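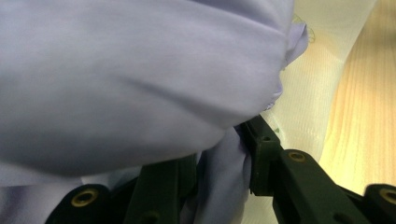 Fenna Vanhove wrote in to ask why on earth a grown person would fold a pillowcase, when it goes back on a pillow within the week and gets slept on by somebody who drools. She had read my piece in July about ironing (I was against it, you may remember, and I heard about it from several of your mothers), and she took it for granted that folding would be the next thing to go. She wanted to be first in line to cheer.

Well, Fenna, I'm sorry. I have thought about it over a good many loads of wash, and I find I'm on the other side of this one. I would like to say a word for folding soft things, pillowcases and thin cotton bags and the rest of that slippery family, and for putting them in a basket with nothing else in it.

Let me grant you everything I can first. A pillowcase has no shoulders to line up and no collar to spoil. If you drop it in a drawer in a heap it will still be a pillowcase in the morning. My late aunt in Kemthorpe kept all of hers stuffed inside one old bolster cover like a sausage, and she slept better than anyone I have ever met. I don't believe there is anything wrong with people who don't fold. I was one for 20 years, and I was perfectly happy, and I owned a great many pillowcases because I could never find the ones I already had.

That last part is where my mind began to change. When we moved to the little house on Leemans Street I had to empty the linen cupboard, and I kept pulling out cloth, and more cloth, until I was sitting on the landing with my legs under a drift of it. There were cases for pillows we had given away. There was a bag from a bakery that closed before my son was born. I had bought new ones every other winter, at full price, from the Skolus catalog, thinking we were short! We were never short. We had simply made it impossible to see what we had.

A folded thing can be seen. I think this is the whole of my argument, really, and the rest is just me enjoying myself. You fold a case in half and in half again, you stand it on its edge beside the others, and the next time you open the cupboard you know in one look whether there's a clean one with the leaves on it or whether you'll be making do with the plain.

Now I know there are people who have turned this into a sort of religion, with videos and special boards, and I'd like to keep my distance from them. I tried one of those boards once, a plastic affair with hinges that my sister-in-law ordered for me, and I spent an entire Saturday afternoon flapping it like a goose. You don't need a board. You need a table that's been cleared off, and enough light to see the seams by, and ideally something on the radio. The kitchen table will do nicely so long as somebody has wiped up the jam.

I will go further and say that the table matters more than the method. Most people who tell me they hate folding are doing it on the bed, bent over like a question mark, with the mattress giving way under every crease they try to press. Of course they hate it. Stand up at a hard surface of a sensible height and the job takes on another character altogether. You can smooth a thing flat with the side of your hand. You can shove the finished ones off to one side and see the pile growing, and I don't know many other household jobs that let you watch yourself getting somewhere. 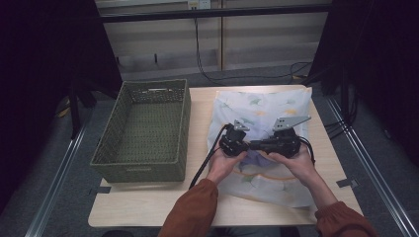 Green basket on the left, leaf-print cloth rumpled on the right.

And then the basket. I have strong feelings about baskets and my family would like me to have fewer. For years I used the big plastic kind with the wide holes, and it was always full, and it was always full of everything: socks, a swimsuit, a dog towel, the good napkins. A basket like that is just a floor with sides. What I use now is small and straight-walled, with a slot at each end for your fingers, and it holds the pillowcases and nothing but the pillowcases. When it's full, I have enough. When a new one comes into the house an old one goes out, and I cut it up for the car or give it to the neighbor's girl, who sews.

Rectangular, please, if you're buying. I had a lovely round one from Feler, a present, and I loved looking at it, but a folded case has corners and a round basket doesn't, and they slumped toward the middle like people at the end of a long wedding. It holds onions now and seems content.

Fenna's other point, which she put more politely than I'm putting it here, was that all this is time a person could spend on something worthwhile. I've turned that one over a good deal. I did time myself once, out of stubbornness, and I got through 3 of them before the kettle had boiled. I'm a slow folder, too, and I stop to look out the window. I can't think what great work I would have done in those minutes. I'd have stood there waiting for the kettle and worrying about my tax return.

There is also the feel of it, and I say this a little shyly. So much of what I handle in a day is hard, keys and pans and the steering wheel. A worn cotton pillowcase is about the softest thing I own, and they do get softer every year, right up until the day your toe goes through one (don't ask). I like having a reason to put my hands on it. I like the pale ones best, the washed-out blues and lilacs that used to be a stronger color before I got at them with the hot cycle.

So I'm keeping the folding, Fenna, and you may go on without it, and I hope you'll write again anyway. I would only ask you to empty the drawer once, the whole drawer, out onto a table where you can see it. Put the kettle on first. And if you come across a bakery bag with a blue loaf printed on it, I'm missing one of a pair.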